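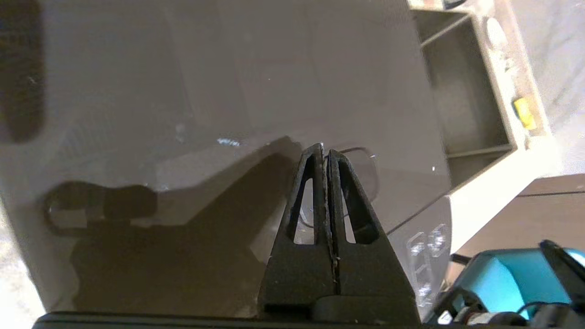

A gray divided tray and clear plastic packaging.

How to Clean a Rice Cooker and Set Up a Counter Tray
By Sarahí Becerra
Last updated 30/11/2018

This guide covers a full cleaning of an electric rice cooker with a hinged lid and a removable inner pot, followed by a short section on keeping the small things that go with it in a divided tray. It is written for the shared kitchen at Kirnbridge, but the steps apply to most cookers of this type. Check your manual for parts that can't go in hot water.

What you need

Dish soap
A soft sponge with no scouring side
Two clean cloths, one for washing and one for drying
A cotton swab or a soft toothbrush
White vinegar
A tray with deep compartments

Before you start

Turn the cooker off, unplug it and open the lid. Let it stand for 30 minutes if it was cooking or keeping rice warm. The inner pot loses its heat quickly, but the heating plate under it does not.

Clear a space on the counter large enough for the pot, the lid plate and the paddle to lie side by side. Plates can be pushed to one end.

Step 1. Soak the pot

Scrape out whatever is left with the rice paddle. Use the plastic one. Metal spoons scratch a coated pot, and a light-colored coating shows every mark.

Pour in 500 ml of warm water with a drop of soap and leave it while you do the lid. Dried rice comes off by itself after a soak. Bits of scallion and other greens float loose or settle on the bottom, and they can be caught in a sink strainer when you pour the water out. Don't tip them straight down the drain.

Lift the pot out to empty it, never the whole cooker. Water that runs down between the pot and the housing ends up on the heating plate.

Step 2. Clean the lid

The lid is the part people skip, and it is usually where the smell comes from. Starch and steam collect on the underside each time the cooker runs.

Open the lid until it stands upright and look at how the metal plate is held. On some models it pulls off with a tab, on others it is fixed. If it comes off, wash it in soapy water and rinse both sides. If it is fixed, wipe it with a damp cloth, wring the cloth out and wipe again.
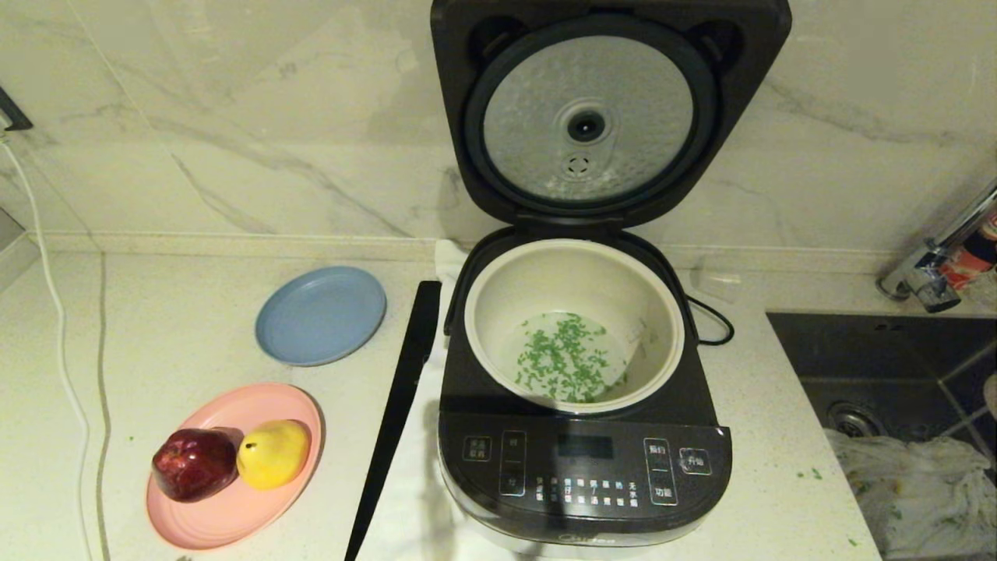
Go around the rubber gasket with a cotton swab. Press lightly so you don't pull it out of its groove. The steam vent in the center and the small holes near it need the same care — a soft toothbrush works well on both. Finish with the latch openings near the rim, where dried starch can keep the lid from closing all the way.

If the gasket still smells, wipe it with vinegar, wait 8 minutes and wipe it again with plain water.

Step 3. Wash and dry the pot

Empty the soaking water through a strainer and wash the pot with the soft side of the sponge. Rinse it and dry the outside completely before it goes back in. Heriberto Barrera keeps a separate cloth for this at the Prerkau kitchen, and we have started doing the same.

Step 4. Wipe the body and controls

Use a cloth that has been wrung out well. Wipe the rim the pot rests on, then the housing, then the control panel. Keep the cooker unplugged while you do the buttons so that you don't start a program by mistake. The strip along the lower front edge collects splashes and is easy to miss.

Never spray cleaner on the panel. Put it on the cloth first.

Leave the lid open until everything inside is dry.

Step 5. Set up the tray

Measuring cups, clips, twist ties and spare parts go missing when they are left loose on a counter. A tray with high walls and separate pockets holds them better than a drawer does.

Wash the tray and let it dry. Take small items out of their packaging before you put them in. Clear molded plastic takes up more room than what came in it, and it is easy to lose track of on a shiny surface. Keep the package only if it has a part number you will need later.

Give each pocket one kind of thing. We use the front pockets for what comes out every day and the back ones for spares. Lids from clear containers can stand on edge in the longest pocket if it is deep enough.

How often

Wash the pot and wipe the lid after every use. Do the gasket, vent and latches once a week, or sooner if you cook rice with vegetables or broth. The tray can wait until it looks dusty. Ours gets emptied and washed every May, along with the cupboards.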